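Visit to the Clenness health and rights center, Grukville

In August our network was invited to spend one day at the Clenness center in Grukville, before the regional meeting on sexual health and rights education. I went together with two colleagues from the Kullell office and one student who helped with translation. The bus left at 7 in the morning and the road took longer than the program had said, so we missed the welcome coffee.

We were received by Eluned Edwards, the coordinator of the center. She first explained how the house is organized. The ground floor is open to everybody without appointment, and the upper floor is for counseling and for the archive. There are 4 counselors, and one of them speaks sign language. Last year the center had 657 first visits, and 78 of these were people over sixty. This second number surprised us. In our own city we have almost no contact with older people, and our leaflets are all written for the young.

After this we sat in on a training for school nurses. The topic was how to answer when a pupil asks a question that the nurse finds embarrassing. The participants worked in pairs and changed roles after each question. I had expected more lecture and less practice, but the trainer spoke very little. One nurse said that in her school she must ask the director before she may use the word "contraception" in class, and there was a long discussion if this is a written rule or only a custom.
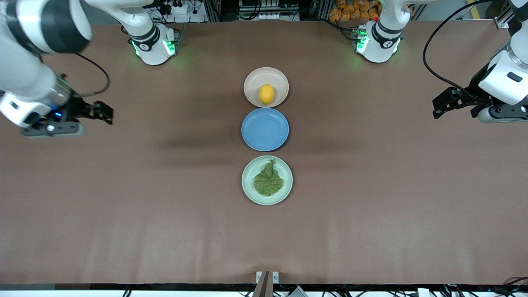 The afternoon session was smaller, with 3 short presentations. The first one was about the Stougaard survey, which asks young people where they look for information and whom they trust. The speaker showed only the first results, and she asked us not to quote them yet. The second presentation was about confidentiality in small towns, where the receptionist often knows the family of the patient. The third was our own, on working with parents' groups. Our time was too short, and I had to leave out the part on fathers, but several people asked for the slides.

In the debate there was some disagreement about funding. A part of the group wanted to accept money from the city even if the city wishes to approve the materials. Others said that this would close the door to many visitors. Eluned Edwards told us that Clenness had refused such an offer once, and that they had to reduce the evening hours for one winter.

We saw the archive only quickly before the bus. It has posters, letters and radio recordings from earlier campaigns, and researchers can use it by writing to the center in advance. The Kullell office will send a list of the materials that we would like to copy, and Clenness has asked for our parents' handbook in exchange.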